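# Chapter 8: Choosing a Hand

An arm can be bought on reach and payload alone. A hand is harder to compare, and most buyers spend longer on it. This chapter uses one product, the Bostier five-finger hand, sold by Prulport for $3730 with wrist adapter and cable. Decha Inthanon reviewed it at the Hallgate teaching lab, and his notes are quoted in the problems at the end.

## 8.1 What the Kit Offers

The maker lists three grips: pinch, wrap and flat. Finger force is set in 60 steps. Low settings suit food and paper goods - high settings are meant for tools and bottles. A spare set of fingertips costs extra.

Plan the first trial around one soft item and one hard one. A croissant and a plate on a felt mat will do. Start with the hand open and the palm turned toward the work, then bring it in slowly from the side.
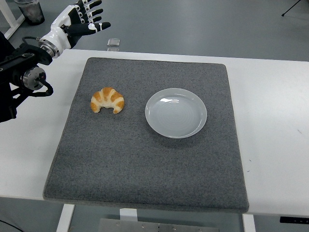
## 8.2 Reading the Price Sheet

Service is quoted apart from the hand. Ezequiel Collado's sheet for Prulport gives two plans, and only the longer one covers the finger cables. Compare both before working Problem 5.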